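Lunby Hosting support
Ticket 434: Pages slow, then blank, then slow again
Status: Closed (reopened twice)
Product: Lunby Shop, small trader plan
Site: Durkorley Tea and Tins

Opened by customer

Since the start of June our shop pages take so long to load that I have begun making tea while I wait, and we sell tea, so I am now eating into stock. The home page is fine. The product pages are not. The basket page sometimes loads with no basket in it.

I have tried turning it off and on again, although as it is a website I was not sure what to turn off. I did the laptop.

Reply from support, 10.15

Thanks for the detail. Please clear your browser cache, try a second browser and tell us whether the fault is still there. Please also send the address of one slow page.

Customer, 11.40

Cache cleared. I am now logged out of everything I have ever joined. Second browser is just as slow. The slow page is the one for the Ateş glass set, but you can take your pick.

Also, the blog is affected. The post below used to open at once and now the text turns up first and the picture follows when it feels ready.

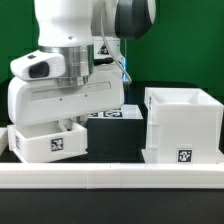 Step 1: Check picture sizes

Reply from support, 14.05

We looked at the Ateş page. The main photo was uploaded straight from a camera and the page shrinks it every time somebody visits. Please keep product photos under 490 KB. There is a "Resize on upload" box under Settings, Media. Tick it, save, and upload the photo again.

Customer, 16.30

Box ticked. It unticked itself. Ticked it again and pressed Save, which I had missed the first time because Save is at the bottom of a very long page, below the newsletter options and something called Legacy Ribbons. It has stayed ticked.

The Ateş page is better. The rest are as they were. I had hoped the box would look backwards as well as forwards.

Reply from support, 16.50

It only affects new uploads, sorry. For old ones use Tools, Rebuild Pictures. It works in batches of 100 and can be left alone.

Customer, 9.10

Left it alone overnight. It did 200 pictures and stopped with the message "Something went well." I have read this several times and still can't decide whether to be pleased.

Product pages now quick. Basket still vanishes. One page in the gallery has also lost the wrong half of its layout: the caption sits where it should, but the heading has gone to live in the footer. Copied from the page as it shows now:
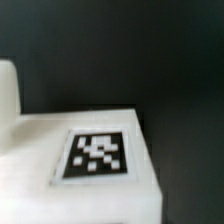
White block against a dark grey background. Click to enlarge.

Clicking does not enlarge. Clicking takes me to the returns policy.

Reply from support, 11.25

The message is a known wording fault and means the batch finished. Please run it again for the remaining pictures.

The gallery link and the heading both come from your theme, Kusivlow. Version 4 of it stores links by position, so when a block is moved the link stays behind and attaches itself to whatever arrives next. Please update the theme under Appearance, then open the gallery page and save it without changing anything.

Customer, 12.45

Updated. Saved without changing anything, which took more restraint than expected given the colour it has gone. Heading is back. Click to enlarge now enlarges.

The new version has turned all our prices into capital letters. I grant you that numbers do not have capitals, but it has found a way with the "p" in "plus postage".

Reply from support, 13.30

Appearance, Text, Price Style, set to Normal. The colour is under Appearance, Accent; the update puts it back to the default.

Customer, 15.20

Both done. We are green again. Basket still empties itself, but I can now make it happen on purpose: add a tin, go to the blog, open any post, come back. No tin. I used this post, if you want to follow along:

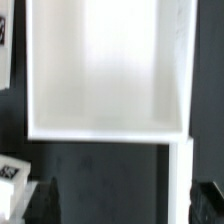 Step 2: Check the shop address

Reply from support, 15.55

That was very helpful. Your shop is set up with "www" at the front and your blog without. The browser treats them as two different sites, so the basket is left behind when a visitor crosses over. Please go to Settings, Addresses, and make both the same. Then log out and in.

Customer, 16.40

Done. Two tins, a strainer and the Ateş set have now been to the blog and back four times with nothing lost. Please close this.

Customer, 17.05

Please reopen this. The contact form is sending me every message twice.

Reply from support, 17.20

Settings, Forms, untick "Also notify owner". Your address is in there as both the shop and the owner.

Customer, 17.30

Unticked, and I found the Save button first time. Close it.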